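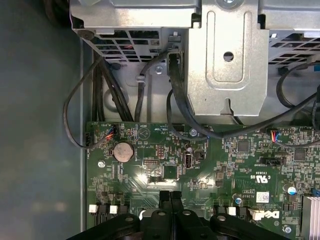 Forough Zamani asked whether the coin cell has to be replaced when the processor is. It does not, but a refurbished board with an old cell may lose its clock settings, so we list cells separately.

Vorkus Refurbished Tower, Board and Case

Sold as an opened, tested chassis with green motherboard, power supply and drive cage. Processor and memory are ordered separately. The case should be laid on its side for any work on the board.

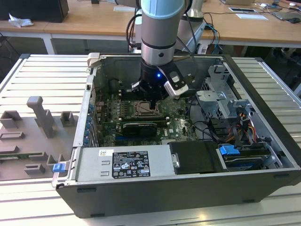
Tower on its side, CPU socket empty, graphics card in place.

Fitting a processor

Unplug the tower and press the power button once to drain it. Lift the retention lever and swing the load plate fully open. Hold the chip by its edges and keep it level.

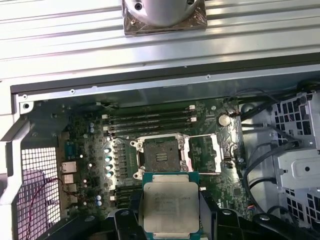 Lower it straight down and do not slide it. Close the plate, then the lever. Apply fresh paste before the cooler goes on. Paste is sold in Edet tubes, 2 to a pack.

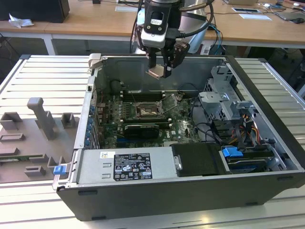
Side panel off, processor in the socket.

Order code: Vorkus 3000
Warranty: 200 days, parts only
Shipping: 9 days
Questions to Oskari Koivisto, parts desk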